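Talks & Events | Boxing

Speaker notes: why small hall boxing still matters

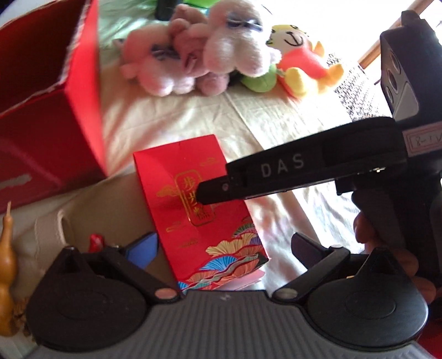 OK, so start with the Akolgo Hall story, because it always gets them going. First fight card there was in 1934, and they've still got the same balcony, which you can lean over and pretty much smell the liniment. I love that place!

Ask who's been to a show there. Wait for hands (don't rush this, I always rush it).

Then on to Kwame Amissah. I watched him box a six-rounder in January against a guy who'd taken the fight on short notice, and he got dropped in the second. Got up, jabbed his way back in, won on points. I was yelling so loud I lost my voice for the radio the next morning. You learn more about a prospect from a night like that than from ten quick knockouts.

Money bit, keep it short. A kid on a small card sells his own tickets, and if he doesn't sell, he doesn't fight. Kwame's gym, Grikeveck, had 21 fighters on the books when I last asked, and most of them have day jobs.

Manju Thakur next. She trains him and she's hard on him, in a good way. Tell the one about the skipping rope. If she's in the room, tell the clean version.

Somebody will ask about the big arenas. Fine, I go to those too! But from the cheap seats you're watching a screen, and at Akolgo you can hear the corner talking between rounds.

Water. Then questions. Remind them the raffle tickets are by the door.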